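About Clonddale

Welcome, and thank you for stopping by to find out who we are! Clonddale is a small packing and moving supply company, and for 20 years we have been helping families, shops and offices get their belongings from one place to another in one piece. We started out in a single rented unit on Howlader Street with one tape gun and a secondhand van, and although we have grown a good deal since then, we still like to think of ourselves as the people down the road who always have the right box.

What we do

Most of our customers come to us for cardboard boxes, and we are happy to talk about them for as long as you will let us. We keep 29 sizes on the shelf, from little ones for spice jars and paperbacks up to the tall ones for coats and curtains. We also sell tape, wrapping paper, labels and padding, and if you would like us to do the packing for you, our Levudis service will send a team to your home or office with everything they need. A one-bedroom apartment usually takes us 5 hours, a little more if you collect china - and plenty of our customers do.

How we like to work

We pack heavy things low and light things on top, we write on the side of the box and never only on the lid, and we don't tape anything shut until the customer has had a chance to look inside. It sounds old-fashioned, perhaps, but people do remember at the last minute that the phone charger went in with the bath towels! We also take boxes back. Bring us your clean, dry ones after the move and we will pass them on to the next family at half price.

Our rooms

In September we moved across town to the Heltum building, and we are still a little bit in love with it. The bright green on the wall was chosen by the whole team after a long and very friendly argument, and it cheers the place up even on a gray morning. The white counter is where odds and ends get put down, and it is rare to walk past it without finding an open box on the tiled floor in front. 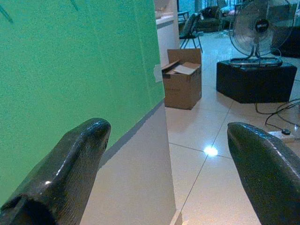

Come and see us

The shop is open Monday through Saturday, and there is free parking behind the building for 60 minutes, which is plenty of time to choose your boxes and have a chat. If you aren't sure how many you need, bring a list of your rooms, or just describe them to us as best you can, and we will work it out together over a cup of coffee.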